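How to check and clean the finger gripper on the kitchen service arm

This page is for people who look after the Alier arm in the Clarncombe test kitchen. It explains the routine for the two fingers and the wrist camera.
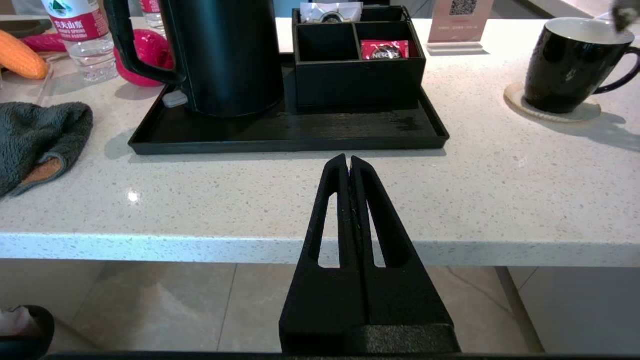 You need 30 minutes for the full routine if nothing must be replaced. Please do it before the first run of the morning, when the arm has been switched off during the night and the motors are cold. The zero position of the fingers moves a little when the motors get warm, and a measurement made at noon can not be compared with one made at eight o'clock.

What you need

A dry microfiber cloth, a soft brush (an old toothbrush is good), the 2.5 mm hex key from the Huseck tool roll, a strip of ordinary printer paper, and the notebook of the arm. Do not use alcohol on the fingers. It does no harm to the fingers themselves, but it takes away the marking on the mounting block, and then you don't know which finger is left and which is right.

Step 1. Bring the arm to the service pose

In the Onyeka panel, open Poses and choose Counter Front. The arm comes down slowly and stops with the fingers just before the front edge of the countertop. Keep your hand near the stop button during this movement. If somebody has changed the height of the base since the last check, the pose is not valid anymore and you must teach it again before you continue.

Leave the things on the counter where they are. The kettle tray and the mug belong to the normal working place of the arm, and it is useful to see them in the camera view while you work. Only check that the kettle is unplugged.

Step 2. Look at the closed fingers

Send the command Close with force set to the lowest level. Now look at the camera picture on the panel, not at the gripper itself. The two fingers should meet in one thin straight line in the middle, and the tips should end at the same height. If one tip is higher than the other, a screw at the base is loose — go to Step 4.

Small light specks on the black surface are normal dust. They don't disturb the grip, but they disturb the camera when there are many of them, because the software sometimes takes a speck for the edge of an object.

Step 3. Clean

Open the fingers fully and switch the motors off. Brush the long slots from the base to the tip, never in the other direction, or you push the dirt into the mounting block. Turn the brush and do the inner side of both fingers. After this wipe everything with the dry cloth, also the strip under the block.

Coffee powder and sugar are the worst. Sugar is invisible on a black finger and you find it only with your fingertip. If you feel something sticky, make one corner of the cloth a little wet with warm water, wipe, and dry at once.

The camera glass comes last. Use a clean part of the cloth and no pressure.

Step 4. Tighten the fingers

Each finger is held by two screws. Turn them with the hex key until you feel clear resistance, and then a very small turn more. Change between the two screws and do not finish one before you start the other. We had one cracked finger base in December from too much force, and the new part needed 21 days to arrive.

Step 5. The paper test

Switch the motors on, hold the strip of paper between the open fingers, and close them with the lowest force. Pull the paper gently. It should resist along the full length of the fingers. If it slides out at the tips but holds near the base, set the zero position again: Onyeka panel, Gripper, Set Zero, with the fingers closed and without the paper.

After Set Zero the panel shows the value of the encoder. On our arm a good value is 1,111. A few points up or down are no problem. If the difference is bigger than 49, repeat the cleaning first, and only then look for a mechanical fault.

Step 6. Write it down

Note the encoder value, the result of the paper test, and whether you tightened a screw. Then send the arm to Home, plug in the kettle, and release the arm for the day's work in the panel.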